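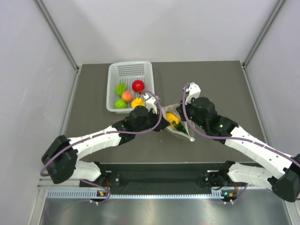 One participant in the last round wrote afterward that the shopping diary took less time than she had feared, and that the hardest part was remembering to weigh the peelings before they went into the bin. Her comment is passed on to anyone deciding whether to apply.

Call for participants: household fruit storage and waste study

Lanaren is recruiting households for a study of how fresh fruit is bought, stored, eaten and discarded at home. The study is run from the Tevero office and covers 145 households in total. Places remain in the single-person and two-person groups. The group for households with four or more members is full, and a waiting list is open.

Background

An earlier survey collected 871 completed questionnaires on fruit purchases. Respondents were asked to estimate what they threw away in a typical week. Estimates of this kind depend on memory, and the answers could not be checked against any measurement. The present study replaces the estimate with a weighed record kept by the household.

What participation involves

The recording period is 20 days. During this time one adult in the household keeps a diary. Each purchase of fresh fruit is entered with its type, its weight and the place where it will be kept (refrigerator, counter, cupboard, other). Each item discarded is weighed and entered with a reason code. Codes are listed on the inside cover of the diary. Peel, cores and pits are recorded separately from edible waste.

Frozen, canned and dried fruit are excluded. Lemons and limes are included even if bought only for juice. Tomatoes are not. Fruit picked from a garden is entered as a purchase with the price left blank.

A short interview by telephone takes place before the recording period and a second one after it. Neither interview requires preparation. Participants are asked not to change their usual shopping during the study.

Equipment

Lanaren supplies a kitchen scale, a refrigerator thermometer and a printed diary. The diary can also be completed online through Prodia, but the two formats should not be mixed within one household. The scale may be kept. The thermometer must be returned in the prepaid envelope.

Eligibility

Applicants must be 18 or older and must be the person who does most of the food shopping in the household. The household must have a working refrigerator and must expect to be at home for the full recording period. An absence of one night is acceptable if it is noted in the diary. Households that share a kitchen with tenants or other families cannot be included. Employees of Lanaren and their relatives are not eligible.

Payment

A fixed payment is made after the second interview. Households that withdraw early are paid in proportion to the days recorded. No reason for withdrawal is needed.

Data

Names and addresses are held separately from diary entries and are deleted when payment has been made. Results are reported by household group only.

How to apply

Complete the application form on the Lanaren site and select "Fruit study, Tevero" from the list. Applications close at the end of August. Selected households receive their start date by mail together with the equipment.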